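Clothing Swaps and Waste in Sandoval: Project Report

1. Background

Children outgrow clothes quickly, and much of what they outgrow is still in good shape. Our group wanted to know what families in Sandoval do with these items. We handed out 300 survey forms through two schools and got 200 back by January 23, 2019.

2. What families told us

Most families said they pass clothes to relatives first. Bags for donation came second. The trash was third, mostly for stained items or things with broken zippers. Baby and toddler sizes were the hardest to place – parents said everyone they knew already had enough. 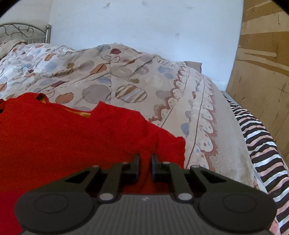 Several parents also wrote that sorting takes too long. They keep clothes in closets for a year or more and then throw out the whole lot before a move. We had no question about storage on the form, so we can't say how common this is.

3. The swap at Plestum Hall

We held one swap in April of the year before, as a trial. Families brought in 900 items and 80 were left at the end. The leftovers went to the Windness thrift store. Winter clothes went fastest, even though it was spring. Shoes barely moved.

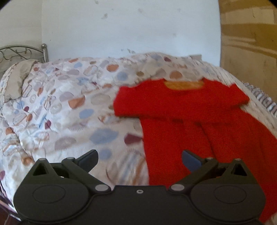

Andor Boros wrote on our draft that one swap is too few to compare with the survey, and that the people who came were probably the ones who already reuse clothes. We agree with the second point and have taken out the chart that put the two together.

4. Next steps

A second swap should have a table for each size and a separate place for shoes. The form needs a question on storage.

Related projects
Bus Stops on Saker Road
Lunchroom Food Waste
Rainfall in Windness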